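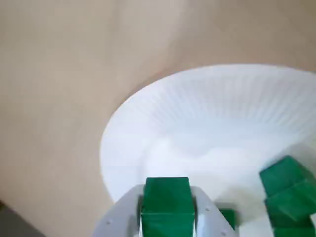
Good evening, and thank you to the Lumdale Neighbors' Club for the invitation. My subject tonight is the street meal, and how a street can eat together once a year without making the hosts tired and angry. I will speak from my own experience in Marikar Street, where we have done it with many mistakes. Let me begin with the smallest thing, the plate. A white paper plate with a fluted rim is enough. In our first year we borrowed china from every house, and in September I was still returning soup bowls to people who said they were not theirs.

(Pause. Let people laugh if they want.)

1. The invitation

Write it on paper and put it under the door. We printed 300 the first time, which was too many for our street, and the rest became shopping lists in my kitchen. Say the hour when it begins and also the hour when it ends. In my country nobody writes the ending hour, it would be rude, but here I have learned that people come more easily when they know they may go home.

Ask one question only: what will you bring? Do not ask if they will come. A person who has promised a potato salad will come.

2. The food list

Menaka Debnath kept the list in our second year. Before her we had 23 desserts and one dish of rice. She divided the street by house number, even numbers savory and odd numbers sweet, and she allowed exchanges until noon of the day before. I recommend this system very much. Please also ask each cook for a small card with the ingredients. Some neighbors cannot eat nuts, and some do not eat pork, and they should not have to ask about it at every dish.

(Show the card from Thilini. Pass it around the room.)

3. The money

We collect no tickets. The whole cost last year was 600 dollars, and the biggest part was the hire of tables from Stomel. A jar stands next to the lemonade. It paid for almost everything, and the remaining 34 dollars we carried over to this year. 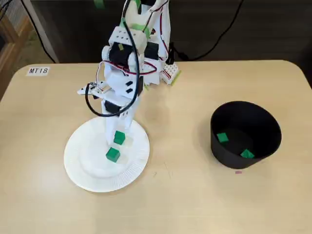

4. The seating

Here I changed my opinion completely. I used to make name cards, so that people would meet somebody new. Shafiq Thambiah told me kindly that his mother was afraid of the cards, because her English is slow and she wanted to sit beside her sister. Now we put long tables in one line and people sit as they like. For the new families we leave places in the middle of the line, not at the end.

Children eat first, at five o'clock. After this they do not want to sit, and it is better to accept it.

(If time is short, go directly to the rain plan.)

5. The rain plan

Decide it in April, when you are calm. Ours is the covered yard behind Grastar, the bicycle shop, and the decision is made at two in the afternoon by one person. When five persons decide, the bread gets wet.
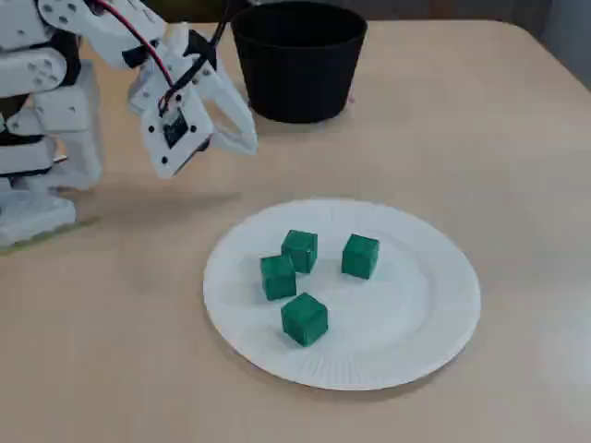 Vija Vanags wrote to me after I sent her these notes that I am too strict about the ending hour, and that the best part of the evening was always when the tables were already folded and people stayed standing with their cups. She would write on the invitation only when it begins. I have thought about it and I will still write both hours, but I agree that the lights should stay on a little longer.

(Questions. Ask Rezaul Liyanage to say something about the permit for closing the street, he knows the forms better than I do.)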